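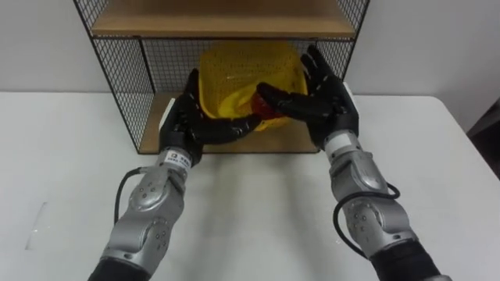
In the village of Erkum the apples are ripe in August, and all in the same week. Signe Baldursdóttir moved to a small house there with a garden of two old trees, and in her first year she lost most of the fruit. She had put it in bags in the cellar, and the bags were closed.

"I knew how to grow, but I did not know how to keep," she tells me in her kitchen.

Keeping is an old knowledge in this region. At the Dalsgaard farm, on the road to Delside, they still store 400 kilos every winter in the north room, where the window stays open until the first frost. The apples must not touch each other, and the potatoes must be in another room.

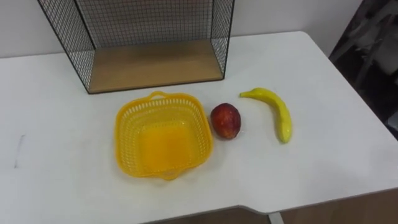

Open wire sides let the air pass on a storage shelf.

Signe now checks her apples every second evening. One soft apple is taken out at once and becomes sauce. The early sorts she does not try to keep at all, they go to the juice press in Dulldale, which last season made 572 bottles for the village. The press takes a small payment, or a part of the juice if you prefer so.

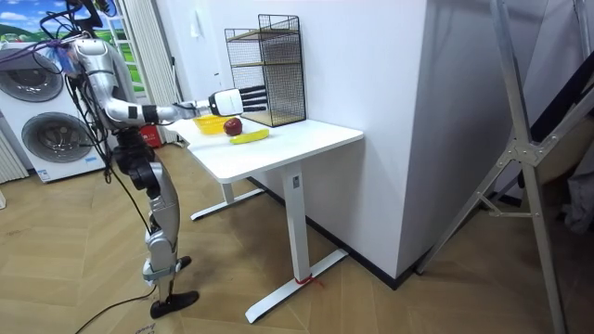
A red apple, good for eating fresh or for the winter shelf.

For the late sorts she waits until the stem comes off easily with a light turn of the hand. Then she carries them inside, unwashed, and closes the door to the warm kitchen.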